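Flemgate Garment Care Labels

Version 2, updated in February

A table of washing and care instructions copied from the sewn-in labels of secondhand clothes. Each row is one garment. The labels were typed in by hand at the Flemgate sorting room and checked once against the garment before it went out for sale.

Files

labels.csv – one row per garment
fibers.csv – fiber names as printed, with a plain English form
symbols.txt – the codes used for care symbols

Columns in labels.csv

item_id, garment_type, fiber_text, wash_temp, bleach, dry, iron, country_text, legible

Garment types come from a fixed list of 45 terms. Anything that didn't fit went under "other." The legible column runs from 0 to 3, where 0 means the label was missing or worn blank. Wash temperatures are left in the unit printed on the label. Please convert them yourself.

Known problems

Almost 7 percent of rows have no fiber text. Country names are kept as printed, so spelling varies. Rows from the Stukalell batch use an older symbol code and need the second table in symbols.txt.

Denim

Jeans have their own garment type, and jackets and skirts in denim do not. Cotton and stretch blends are told apart only by fiber_text.

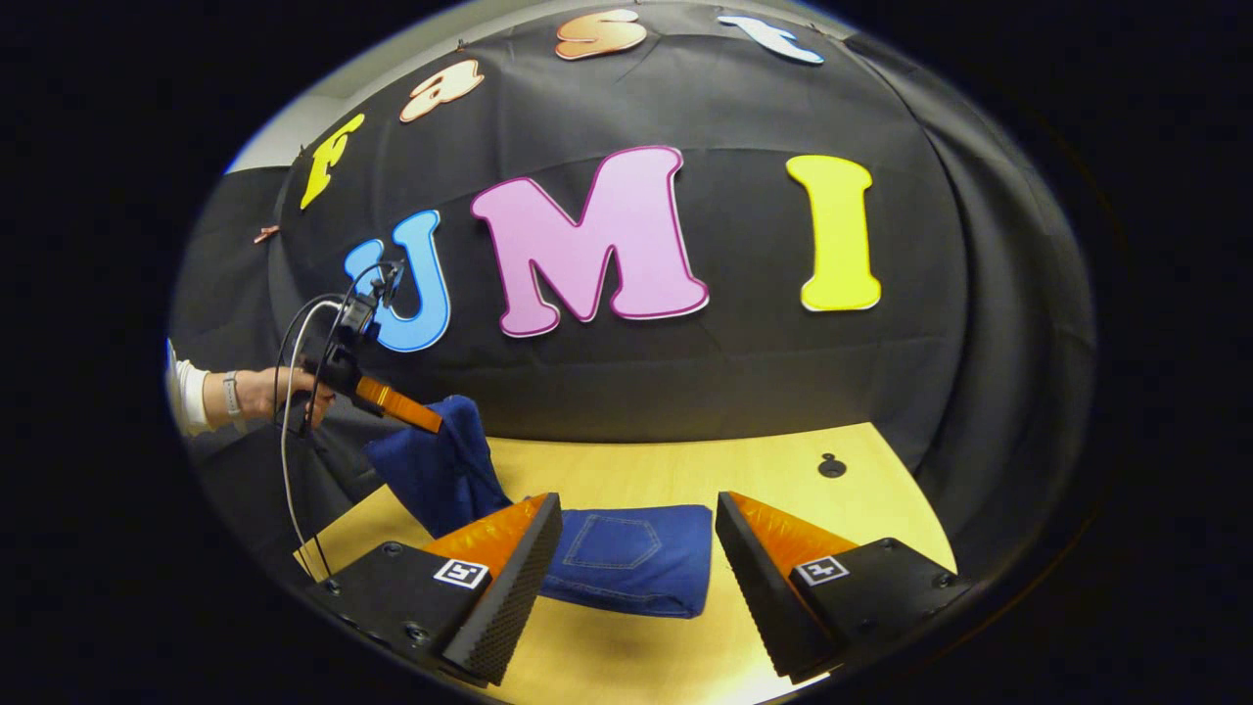

Minja wrote in to ask for a separate column for "wash inside out," as it turns up on so many denim labels and gets lost in the notes. It will be added in version 3 – until then, search the notes file that comes with the Terix export.

License

Free to use and share with credit to the Flemgate sorting room. Send corrections with the item_id and the text as printed. Fixes are merged on Friday.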